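Última actualización: enero
Categoría: Espacios compartidos > Listas de revisión > Oficina diáfana

Ronda de seguridad de la planta alta, con mis comentarios

¡Otra ronda hecha! Ya sé que a media plantilla de Fliltell esto le suena a trámite, pero a mí me encanta: recorres la planta con la libreta y descubres la oficina de nuevo. Va la lista tal como la usamos, con lo que fui apuntando en cada punto. Quien quiera copiarla para su planta, adelante.

1. Suelo y zonas de paso
- Lamas sin levantar ni huecos entre ellas: correcto.
- Nada rodando por el suelo (bolis, tapones, fruta, patatas): correcto.
- Pasillo libre a lo largo de la mesa: correcto, y da gusto lo ancho que se ha quedado.
Comentario: el truco de mirar el suelo agachada, casi a ras, funciona de maravilla. Con la luz que entra se ve cualquier canto levantado.

2. Cables y regletas
- Regleta apoyada en plano y sin otra regleta enchufada a ella: correcto.
- Cables fuera del paso: PENDIENTE.
- Enchufes sin holgura: correcto.
Comentario: el cable negro sigue cruzando las lamas hasta la regleta blanca. Hay que pedir dos canaletas de suelo, de las bajitas con rampa a los lados, y de paso pegar la regleta a la pared. Mientras tanto, cinta ancha de color vivo y listo, que se pone en un momento.

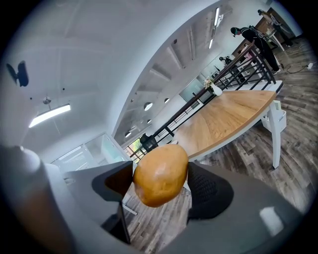

3. Barandilla del hueco
- Balaustres firmes, probados con la mano uno a uno: correcto.
- Pasamanos de madera sin astillas: correcto (¡está precioso, alguien lo ha cuidado mucho!).
- Nada apoyado contra los barrotes: A REVISAR.
- Nada encima del pasamanos, ni tazas ni móviles: correcto.
Comentario: es mi punto favorito y también el más serio. Todo lo que se arrima a una barandilla acaba sirviendo de escalón o de repisa, así que pido que se deje un palmo largo libre en todo el recorrido. Lo negro que hay junto al extremo, que se aparte hacia dentro.

4. Mesa larga
- Patas bien asentadas, sin cojera: correcto.
- Cantos blancos sin despegar: correcto.
- Cajita blanca bajo el tablero bien sujeta: correcto, aguanta un tirón suave.
- Jarrón lejos del borde y de los equipos: correcto.
Comentario: ¡que no quiten las flores! Solo pido que el agua se cambie en el fregadero y no encima de la mesa. El extremo redondeado es un acierto, antes me llevaba un moratón por semana con la esquina de la otra.

5. Salida y avisos
- Recorrido hasta la escalera despejado: correcto.
- Botiquín completo: faltan gasas, pedidas a Pilura con la referencia 264.
- Lista de teléfonos al día: correcto, ya aparece Terence Sowerby como contacto de planta.

Resultado: 13 puntos correctos, uno pendiente, uno a revisar y las gasas en camino. Para mí, una planta estupenda. Vuelvo a pasar cuando lleguen las canaletas.

Etiquetas: cables, barandillas, mesas compartidas, orden

Comentarios (3)

Camacho
Muy útil, me la llevo para la segunda planta. ¿La cinta no deja pegamento en las lamas? La última que usamos nosotros lo dejó todo hecho un asco.

T. Sowerby
Confirmo que soy yo el contacto. Si alguien nota que se mueve un barrote, que me escriba ese mismo día, por favor.

Skisia
En la nuestra pusimos las canaletas con rampa y las sillas pasan por encima sin problema. Coged las grises, que en las negras se nota mucho el polvo.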